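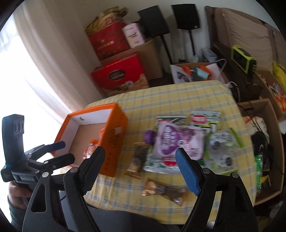
Lemlem Weldu
Language teacher, slow walker, writer of this blog

Filed under: Small journeys | Food on the way

My aunt in Tsegaye has one rule for travelling, and she taught it to me before I could read a bus ticket. You do not leave the house without something to eat, and you do not eat it before the first stop. I have lived in Bindia for many years now, where there is a shop at every corner and a machine with biscuits on every platform, and still I cannot break this rule. On Friday I took the early coach to Foltolico, a ride of less than two hours, and I had packed for two days.

I think this is a habit that comes from roads. When I was a child the bus did not have a timetable in the sense that people here understand the word. It left when it was full. Sometimes it was full at six in the morning, and sometimes at ten, and once it was full at two in the afternoon and then it had a puncture before the bridge. My mother had a cloth bag with roasted barley, some bread, and boiled eggs wrapped in a page of newspaper. The eggs were for sharing. If you opened eggs on a bus, you had to offer them to the left, to the right and behind, and so my mother always boiled more than we needed and always came home with none.

The first time I took a long train in this country, I offered my bread to the man beside me. He looked at it very kindly and said, "No, you're all right." I did not know this expression yet. I thought he was telling me that I was a good person, so I thanked him and offered again. He said it again. We went on like this until one of us was red in the face, and I believe it was both.

That man was Kevin Mulligan and he is now my neighbour, which I could not have guessed. He moved into our street the next spring and recognised my bag. He still refuses the bread the first time, but now he waits for the second offer and takes it.

With sweets it is different. I have noticed that people who would never accept bread from a stranger will accept a sweet without thinking. Jamila Bepari, who teaches the evening group at Virbridge with me, says that it is the wrapper. A thing in a wrapper has not been touched, it belongs to no kitchen, and you owe nothing for it. Perhaps she is right. When I was small, sweets in wrappers were for weddings and for visitors from the capital, and we kept the papers afterwards. I had a tin with 18 of them, flattened with a spoon, and my brother had a better one with silver papers which I was not allowed to open.

Now my own tin at home is full of crisps and chocolate, and I am a little ashamed of it. In November I promised myself that I would return to barley. I bought a kilo from the shop behind the station, I roasted it in the big pan, and I burnt it so badly that the smoke alarm rang and Kevin came to the door with a wet towel. My mother roasted barley while she talked to three people and held a baby. I telephoned her to ask what I had done wrong. She asked how hot was the pan, and I said I did not know, and she was silent for a time. Then she said, "Buy the crisps."

So on the coach to Foltolico I had crisps, two cheese sandwiches, and a bag of sesame biscuits that my student Erasto Rashidi had given me after his exam. He had passed with a better mark than he expected and he brought biscuits for the whole corridor. I kept the rule and did not touch anything until the first stop. The first stop was Foltolico. I had forgotten that the new coach is direct.

I ate on a bench near the river instead, at half past nine, with a strong wind. A woman with a pushchair sat down at the other end and I offered her a biscuit. She took one, and her little boy took two, and she told me where to find the old market, which has moved to the car park behind the library. I would have walked to the wrong side of the town without her.

I bought barley at the market, already roasted. I have not told my mother yet.

Print this post | E-mail this to a friend

Contact | Copyright Lemlem Weldu, all rights reserved | Back to top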